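Omier cloth folding project — minutes, 16/01/2022

I took the notes again, so blame me for the spelling. We met in the small room at Plerkivville and started late as the Quintela lot were still parking.

Where we are: 472 demonstrations in the folder, all of them cloths. The target is still 3,000 by June, and yes, I know how that sounds! We agreed to keep the target and look at it again next time.

Labels: two of us had been writing "fold" for anything that ended up in the tray, even when the cloth was only picked up and put down. I'll go back and fix mine this week. From now on "fold" means a fold, and a plain move gets "place".

Failed grasps: long chat, bit heated. I wanted them binned, the others want them kept and tagged — I lost, so we keep them. Kultura will add a tag to the recording screen. 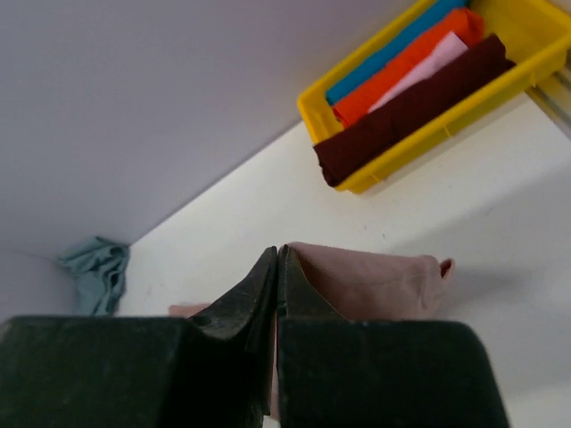 Colours: we've leaned on the bright cloths and the pale ones are lagging behind, so pale pink and light blue come first in the next batch. Please change the starting position every time, even if it's a faff. I've been lazy about that myself.

Fingertips: Quintela to price up 2 spare sets.

Any other business: the shared drive is nearly full (again). Kultura to ask for more space. Next meeting same room, and I'm bringing biscuits.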